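Cleaning Out an Old Desktop Without Making Things Worse

Jun 23, 2021

My sister-in-law Dima Dabbas gave me her old desktop when she moved, and it sat in my hall closet until I finally needed a second computer for the sewing room. I've done enough of these now that I have a little routine, so here it is (Najwa Mansour, I know you've been waiting, stop texting me!).

First, unplug everything. Then hold the power button in for 20 seconds or so I can be sure any leftover charge is gone, and touch bare metal on the case before you touch anything else. I wear a cheap wrist strap too, but I went years without one.

Lay the case flat on its side with the open side up. I used to work with it standing and I lost so many screws that way, down behind the power supply, under the board, you name it. Flat is so much nicer, and you can see the processor socket and the memory slots from straight above with both hands free.
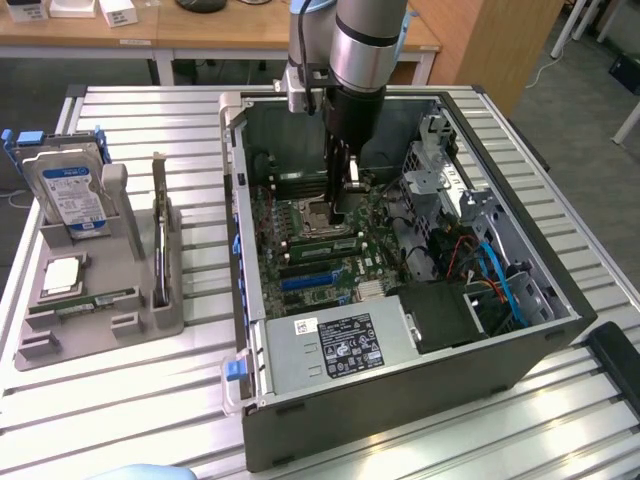 Take a picture with your phone before you pull a single cable! Thin wires are the worst, they all look alike once they're loose. I put a bit of masking tape on each one and write where it goes.

For dust, I like short puffs of canned air and a soft paintbrush, the kind you'd use for window trim. Keep the can upright or it spits. Drive cages with lots of little holes collect fluff along the edges, so do those with the brush first and the air after. Leave the power supply closed up. I blow through the vents from outside and that's as far as I go, please don't open it.

Memory sticks have a latch at the ends of the slot. Push the latches outward and the stick pops up, then hold it by the edges. Going back in, line up the notch and press evenly until the latches click. If it won't go, turn it around before you push harder (ask me how I know).

Screws go in an egg carton, one cup per step, and I fill the cups in order so I can work backward at the end. Mine's on its third year and still holding up, though the lid came off in August.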